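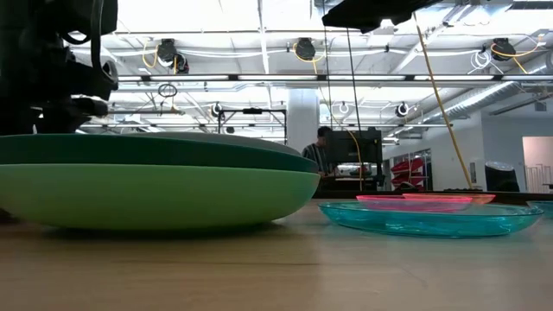
Flitov vinyl reissue — worth it?
Jun 26, 2018

purkeck_fan
The Flitov debut is back on double LP, 567 numbered copies. Has anyone played it yet?

lowtuning
Got mine from Lavbridge. Drums are much clearer, but sides 2 and 3 sound too bright. I prefer the old CD. 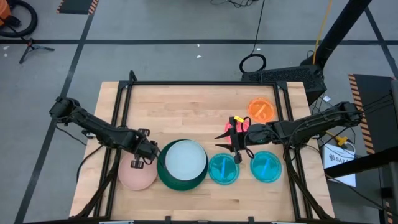

Pink plate on the left, wooden table

purkeck_fan
Too bright how? The CD was mud.

lowtuning
Cymbals, mostly. You can't hear the bass on "Shim" at all.

sidefour
Disagree. Bass is fine here — check your tone controls. My gripe is the price. I've seen it for over 100 already.

lowtuning
Tone controls are flat. We'll have to differ.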